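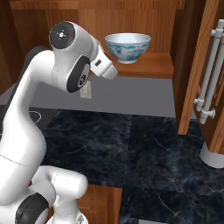 4.2 Tarefa de manipulação de louça em cozinha simulada

A segunda família de tarefas do Lonano trata da transferência de louça entre o armário superior e a bancada. Escolhemos a tigela como objeto principal porque a parede curva admite muitas preensões geometricamente válidas, mas poucas delas permitem concluir o movimento sem que o pulso se aproxime demais da porta do armário ou da prateleira. O braço, a cozinha e os objetos são simulados no Zamedar, com a mesma configuração física da seção 4.1.

Cada episódio começa com a tigela em uma posição sorteada e termina quando a condição de sucesso é satisfeita ou quando se esgota o limite de 70 segundos de tempo simulado. A política recebe as imagens das câmeras, as posições das juntas e uma instrução curta em texto. Não fornecemos a pose da tigela nem o estado das portas -- essas informações são usadas apenas pelo avaliador.

O conjunto de treino contém 2.000 demonstrações obtidas por teleoperação no simulador. Foram descartadas as trajetórias em que o objeto caiu e foi recuperado depois, pois em testes preliminares a política aprendia a soltar a tigela cedo demais. A textura da louça, a iluminação e o veio da madeira variam entre episódios. A geometria dos móveis permanece fixa dentro de cada uma das 15 cozinhas, das quais 13 são usadas no treino e as demais ficam reservadas para a avaliação.

Comparamos o método proposto com o Voicu, que prevê uma ação por passo, e com o Cusov, que prevê blocos de ações mas não condiciona a previsão à fase da tarefa. Os três modelos usam o mesmo codificador visual e o mesmo número de iterações de treino. 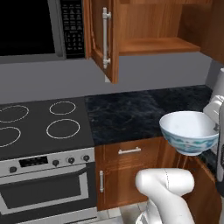 Como se decide que uma preensão foi bem-sucedida?

O avaliador considera a preensão válida quando há contato dos dedos com a tigela e o objeto perde contato com qualquer superfície de apoio, mantendo-se assim durante uma janela curta definida na configuração da tarefa.

Figura 3. Tigela suspensa pela garra acima da bancada, com a porta do armário superior aberta. Imagem renderizada no simulador.

Nas cozinhas reservadas, o método proposto superou os dois modelos de referência na taxa de episódios concluídos. A diferença em relação ao Cusov é pequena na fase de aproximação e cresce no transporte, quando o braço precisa contornar a porta aberta. O Voicu apresenta oscilação do pulso perto da borda da prateleira, e boa parte de suas falhas ocorre antes do fechamento da garra.

As falhas restantes do nosso método se concentram em dois casos. No primeiro, a tigela está próxima do fundo do armário e a garra toca a borda antes de se alinhar. No segundo, a preensão é válida, porém a tigela gira entre os dedos durante o transporte e chega inclinada ao destino -- o avaliador rejeita esses episódios mesmo quando o objeto permanece inteiro sobre a bancada. A seção 4.3 examina o efeito da força de fechamento sobre esse segundo caso.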